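1/17 Thread on food diaries and why the energy total at the bottom of the page is nearly always too low. Written for people who have been asked to keep one by a dietitian, and for anyone who has to read them afterwards.

2/17 We ran a small exercise in April. 18 adults, all weight-stable by their own account, kept a written diary for 21 days in a row. Paper forms, kitchen scales supplied, no target given and no advice on what to eat.

3/17 Mean recorded intake was 1625 kcal a day. For this group, given height, weight, age and ordinary desk work, that is below what we would expect a stable weight to need. Either they were losing weight and had not noticed, or food was missing from the forms.

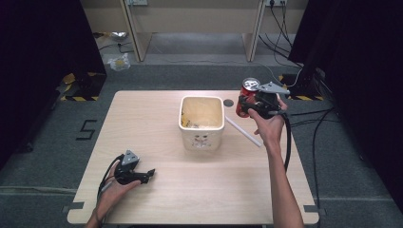
SKASTVILLE, August 5, 2024

4/17 We weighed people at the start and the end, same scales, same time of day. Group mean barely moved. Body water makes three weeks a short period for this sort of check, so I would not lean on it alone, but it points towards missing food.

5/17 Missing food comes in two kinds. Under-recording: it was eaten and not written down. Under-eating: the diary itself changed the meal, usually by making it smaller or simpler. A total cannot tell you which one you have. A follow-up interview sometimes can.

6/17 Cooking fat was the biggest single item to come back at interview. People weighed the raw chicken and the rice, then poured oil straight from the bottle. A tablespoon of oil is 120 kcal or so. Twice a day and you have explained a good part of the gap.

7/17 Next was milk in tea and coffee. Small each time, often repeated, hardly ever measured. One form listed "tea" with no amount and no mention of milk. At interview the answer was a mug, half an inch of whole milk, as many as were offered.

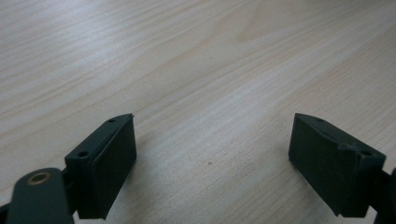
8/17 Then tasting while cooking, and finishing what was left on a child's plate. Neither feels like a meal, so neither has a line on the form. Our form was arranged by breakfast, lunch, dinner and snacks, and that layout was my mistake.

9/17 The version we now use at Skollmont is arranged by clock time, with blank rows. Entries between meals go up. I can't separate the effect of the form from the effect of a different group of people filling it in, so treat that as an observation and no more.

10/17 Portion sizes. Household measures are poor for anything that heaps or packs: grated cheese, oats, peanut butter. They are acceptable for liquids if the person has checked their own cup once against a jug. Eggs and sliced bread are fine by count.

11/17 Raw or cooked weight is the classic trap. Dry pasta more than doubles in weight on boiling. Enter a cooked weight against a dry database line and you overstate it badly; the reverse understates it. We ask for a plain R or C next to every weight.

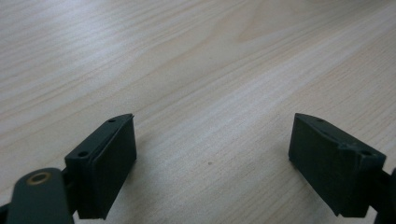

By Florian Bühler

12/17 Database choice matters less than people think and tidiness matters more. We coded a set of forms twice, once with the Koller tables and once with the older Kakitz set. Day totals differed a little. Two coders using the same tables differed by more.

13/17 Most of the coder difference came from mixed dishes. "Lasagne, one slice" has no correct answer. We now ask for the recipe and the fraction of the dish eaten – a quarter, a sixth – and code the ingredients. Slower, but two people get close to the same number.

14/17 Energy on labels is also an estimate. It is normally worked out from general factors: 4 kcal per gram for protein and carbohydrate, 9 for fat, 7 for alcohol, 2 for fibre. Whole nuts tend to yield less than the factors suggest, as some of the fat passes through undigested.

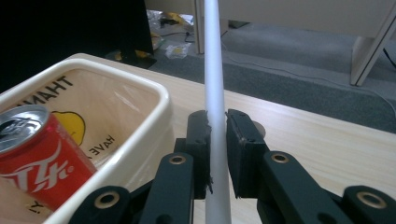 Gripper jaws closed on a slender white rod.

15/17 Day effects. Weekends ran higher than weekdays in our forms, mainly from alcohol and meals out. A three-day diary kept Monday to Wednesday will miss that. If you can only have a few days, include a Saturday or a Sunday and say so when you report it.

16/17 Recording quality also drops with time. By the third week entries were shorter and brand names had gone. For most clinic purposes I would take four good days over 21 tired ones. The long diary has its place if you are after a nutrient eaten irregularly, such as vitamin A from liver.

17/17 If you are keeping one: write it down as you eat, put the oil bottle on the scales before and after pouring, and leave the bad days in. If you are reading one: ask about fat, milk and drinks before you discuss the total. Blank copies of the clock-time form are at the Skollmont front desk, A4, double-sided.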